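Home | Topics | Machines | Space | Animals | Glossary

Inside the Robot Open Day at Dullora

April
By the Clandico Young Readers desk

Every spring, the Mekonnen Workshop in Dullora opens its doors to school groups. Visitors see how robot arms are set up, how they are tested, and what happens when a test goes wrong. This page explains what the arms do and how they do it. Words in the glossary are marked with a star.

What is a robot arm?

A robot arm is a machine made of stiff parts, called links, that are connected by joints*. Each joint has a motor inside it. When the motor turns, the joint bends or twists, and every link after it moves too.

Your own arm works in a similar way. It has a shoulder, an elbow and a wrist. Your muscles pull on your bones, and your brain works out how hard each muscle has to pull. A robot arm has motors where you have muscles, and a computer does the working out.

The base of the arm must not move. If it slid even a little, the computer's idea of where the arm is would be wrong, and the arm would reach for things in the wrong place. For this reason the base is fixed down before any test begins.

What the visitors see

The tour begins at 10 a.m. with a short safety talk. Groups then stand behind a yellow line and watch a demonstration called the Trillix task. Trillix is the name the workshop gave to a set of small household jobs: opening a drawer, sliding a door, picking up an object and putting it somewhere else.

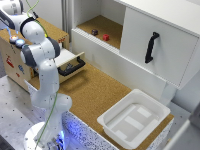
The Trillix task sounds easy because people do jobs like these without thinking. For a robot, each job is a list of smaller jobs. Take the drawer first. The computer has to find the handle, move the end of the arm to it, take hold, and pull in a straight line. If the pull is crooked, the drawer can jam. The black handle on the white drawer front is arched, so there is space behind it. The handle on the sliding door runs up and down instead of across, and that calls for a different grip and a sideways pull. Moving the red cube from the shelf compartment to the white tray would be another job again. The arm would need to reach in, close on the cube, lift it clear of the ledge at the front, and carry it over the cork counter.

How does the arm know where things are?

The arm cannot see by itself. Cameras send pictures to the computer, and the computer looks for shapes and colors it has been trained to find. A bright object against a plain background is easier to find than a dark object in shadow. Light matters too. A lamp that is moved, or a cloud that passes the window, can change how a color looks to a camera.

The joints also send information. Inside each one is a sensor* that measures how far the joint has turned. By adding up the angles of all the joints, the computer can work out where the end of the arm is. This is done many times each second while the arm is moving.

How does it learn?

There are two common ways to teach an arm a job.

The first way is to write down every step as a program. This works well when nothing changes. A factory arm that puts the same lid on the same jar can follow the same program all day.

The second way is to show the arm what to do. A person guides it through the job, and the computer records each movement. One recording is not enough, so the person repeats the job with the objects in different places. For the drawer job, the Mekonnen team made 200 recordings. For the whole Trillix set, they made 1,688. The computer then looks for what the recordings have in common.

After training comes testing. The team ran 632 tests before the open day and wrote down the result of each one, including the failures. A failed test is useful because it shows which part of the job needs more practice. Common failures are closing the grip too early, pulling at an angle, and letting go above the tray instead of inside it.

Staying safe

A robot arm does not know that a person is nearby unless it has been given a way to tell. Visitors stay behind the line while the arm has power. A staff member stands beside the stop button for the whole demonstration. Pressing it halts the arm at once.

Glossary

Joint: a place where two parts meet and can move.
Sensor: a part that measures something, such as an angle, a push or the amount of light.
Program: a list of instructions for a computer.

Planning a visit

The open day is suitable for ages 8 and up. Groups should arrive 15 minutes before the safety talk. Closed shoes are required, and long hair must be tied back. Bags are left at the front desk. The tour has no steps and is suitable for wheelchairs.

Contact the Young Readers desk | Copyright Clandico | Back to top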